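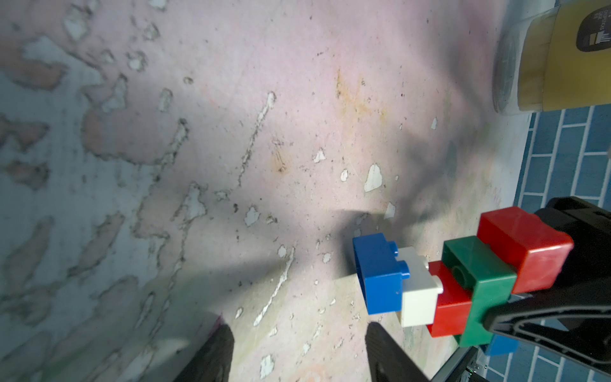 *Figure 1. Worn pink coating with white and pale blue patches.*

### 4.2 Visual grading of worn surfaces

Cilton's guidance claims that a coating's age can be read from its wear. We doubt it. Of 256 surfaces graded by eye in the Ongart survey, 19 were given the same age by all 3 graders, a poor return for a method sold as quick and cheap.

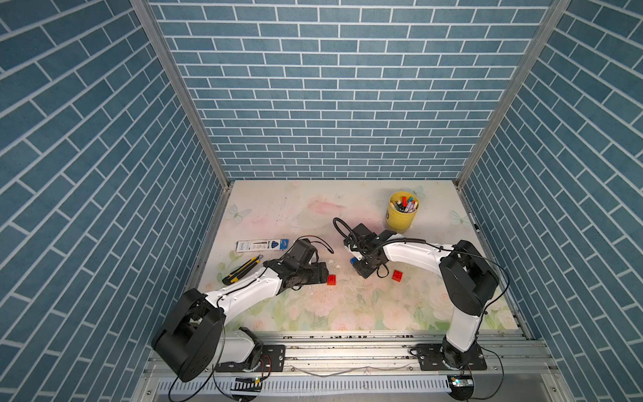

Pattern makes the grading worse. Graders tend to score plain finishes harshly and let busy ones off, whatever their true condition. A floral tabletop set against blue brick-patterned walls gives the eye plenty to look at besides scratches. The Arnier scale makes no allowance for this, and we see little reason to trust its scores on printed finishes.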